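When Dae-han Do talks about patch leads, he leans forward. He has spent the winter drafting house rules for robots that handle network cabling, and he'd like you to know that it's the best job he's ever had.

"Everyone wants to talk about the arm," he says over a flat white in the Fisercombe tearoom. "I want to talk about where the cable is before the arm goes anywhere near it!"

The draft began as four rules on a whiteboard. It now runs to eight pages, and Do can recite most of it. Rule one is his favourite: the lead starts on the bench with both plugs clear, never dangling off a port. Rule two says the arm's own cabling gets checked through its whole reach before a run, with enough slack that it can't snag on a rail.

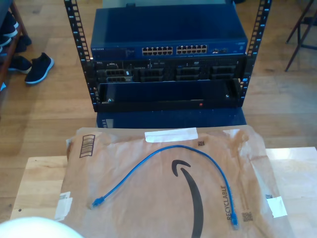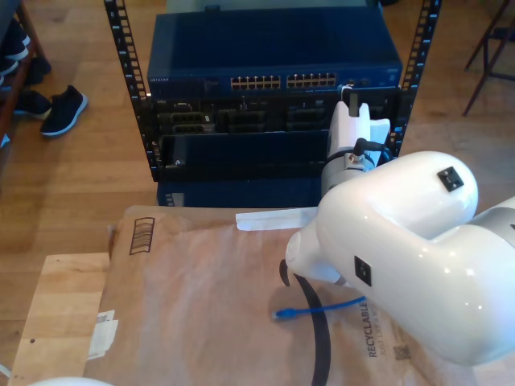 Rule three caused the arguments. Colleagues at Rastport wanted the robot to retry a failed plug as often as it liked. Do held out for a stop after the second miss, with a person looking at the jack before anyone carries on.

"A bent pin is a tiny thing and it'll ruin your whole arvo," he says. "The robot doesn't get bored, so it'll happily keep shoving. You've got to write the patience into the rule."

He's just as keen on the paperwork. Every run goes in the log, including the dud ones, and he lights up describing a stretch of 300 attempts in which the failures bunched around one row of ports. They changed the approach angle and wrote a new paragraph that same evening.

Is there a danger of too many rules? He laughs. "My first go had a whole page on label colours. Baumgart sent it back with one word on it, and fair enough."

The draft goes out for comment in December. Do is hoping for plenty of mail, grumpy mail included. "Tell me where it's wrong," he says. "I'll put the kettle on and fix it."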